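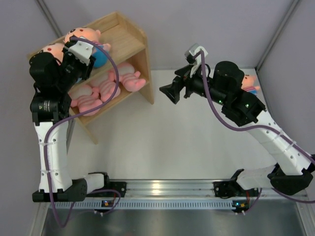 Home Data Notes Download Contact

Kerekes Market Prices, Prestport

Updated in August, by Baoshan Yin

4 min read

README

In this folder are prices of fresh food which were written down at the open market in Prestport. We named the collection Kerekes after the old cart yard where the market is standing now. It is one table with 3,000 rows, plus a short list of stalls. One row is one price, for one product, at one stall, on one visit.

The work was started by Atieno Mosoti when she compared what her neighbours paid for onions. Later Mulugeta Kahsay and I joined, and Kornél Major made the checks of spelling and units.

Files

prices.csv -- the main table
stalls.csv -- the stalls, 115 in total, with their row in the market
units.txt -- how we changed bunches, boxes and handfuls into grams
changes.txt -- what is different from the previous version

Columns in prices.csv

visit: a number which goes up with every visit
stall: the code from stalls.csv
product: the English name, in small letters and singular (onion, not Onions)
local_name: what was written on the sign, with its mistakes kept
price: in pence
unit: as sold, for example kg, each, bunch
grams: empty if we could not weigh the thing
note: free text, mostly empty

How the prices were collected

We walked through the market in the morning, normally between eight and ten. We copied the price from the sign. If there was no sign we asked the seller, and then the note column says "asked". Please be careful with these rows. A seller may tell a different price to a person holding a notebook, and Atieno is sure that she often got a better one than me.

We followed 20 products. These are mainly vegetables and fruit, also eggs and two kinds of dried bean. Fish is not included. The fish sellers change their price several times before noon and we did not find a fair way to write it.

A bunch is a difficult unit. For herbs we bought five bunches from different stalls, weighed them at home on a kitchen scale and used the middle value. This value is then the same for the whole table, although a bunch of parsley in winter is clearly thinner. If you need exact weights for herbs, our table will not help you.

Known problems

The stall codes follow the place and not the seller. When a seller moved to another row, she received a new code. Valter Aasen has begun a list which connects the old and new codes, but it is not finished and I did not put it here.

"Pepper" was used for sweet pepper and for hot pepper in the early visits. From visit 31 they are separate. I repaired the older rows where the price made it obvious, and the others have "pepper?" in the note.

Empty price means the product was on the table but we forgot to write. A missing row means that we did not see it -- this is a different thing, so please do not fill both with zero.

Using the data

You may use it for teaching, for articles or for your own interest. Please mention the Kerekes collection and the month of the version. We would prefer that single stalls are not named in public as cheap or expensive.

The previous version was stored under the folder name Pivari. The columns were in another order there, so old scripts will need a small correction.

Corrections

Write the visit number and the stall code in your message, otherwise I have to search for the row by hand. Corrections to local_name are very welcome, especially for the beans.

Previous Next Back to top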